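3.2 Storage of loose parts and the sorting task

Block sets are among the most common toys in shared play rooms, and among the slowest to put away. In the first round of visits we asked staff at the Homwood and Randano sites to keep a simple log of tidying at the end of the morning. Blocks took up more of that time than any other category of toy, ahead of dress-up clothes and puzzles. The log did not separate the time spent picking blocks up from the time spent deciding where they should go, and the work in this section was set up to deal with that gap.

Two kinds of container were in use. Homwood kept its large foam blocks in deep plastic bins on the floor, one bin for a whole set. Randano used open shelves with shallow trays. The bins were liked by staff for their capacity and disliked for their depth. A child of four can drop a block into a deep bin with no trouble but has to lean over the edge to get the last few out, and in practice the bin was often tipped over instead. We kept the deep bin in the study for this reason. It is the container that most rooms already own, and a tidying routine that needs new furniture is unlikely to be taken up.

Foam blocks were placed on the floor next to the bin at the start of each floor trial (Figure 4a). Color was held constant in these trials so that shape and size were the only differences between pieces. 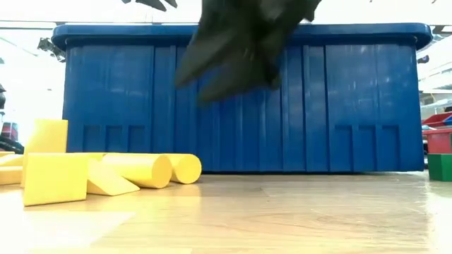

Figure 4a. Floor task: blue storage bin with yellow foam blocks on the floor beside it.

Trials on the floor were counted as complete when no block remained outside the bin. We did not require the blocks to be stacked or laid flat. In the pilot we had asked for a flat top layer, but Genowefa Urbańczyk, who coded the pilot recordings, found that this rule added long pauses near the end of a trial and that coders disagreed on what counted as flat. The rule was dropped before the main round.

The second task moved to a table and used mixed colors. Here the question was how the starting arrangement affects sorting. Humphreys distinguishes between a spread, in which each piece can be picked up without touching another, and a heap, in which pieces lie on or against their neighbors. Most real play leaves something between the two – a few pieces off on their own and the rest in a loose pile. We used this middle case as the standard start, since it was the one staff recognized from their own rooms.

The table set contained cubes, rectangular blocks, cylinders and arches. The arches caused the most difficulty. Other pieces come to rest against the hollow side, and lifting the arch shifts whatever is leaning there. Cylinders were easier than expected on the table, though they had rolled away often in the pilot, when the pile was built closer to the edge.

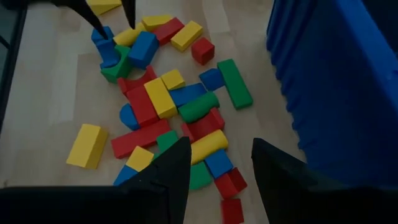 Figure 4b. Table task: toy blocks in yellow, red, blue and green in a loose pile on a wooden tabletop.

Each participant completed 8 trials, alternating between floor and table, with a short break after the fourth. There were 18 participants in the main round, and 200 seconds were allowed per trial. A trial that ran over was stopped and recorded as incomplete. Participants were told the goal (bin for the floor task, one group per color for the table task) but were given no advice on order.

Recordings were divided into moves, a move being any period in which a block left one resting place and came to another. Across a subset of the table trials this gave 587 moves. Each move was given one of three codes: direct, where the block went straight to its final group; staged, where it was put down at least once on the way; and clearing, where it was shifted only to free another block. Clearing moves are of most interest here. They do not occur in a true spread and they make up much of the extra work in a heap.

We followed the coding sheet published with the Delel study, with one change. Delel counts a nudged block as moved. We counted it only if it lost contact with the table or with the block under it – small slips were otherwise too frequent to code reliably. Agreement between coders is reported in Section 4.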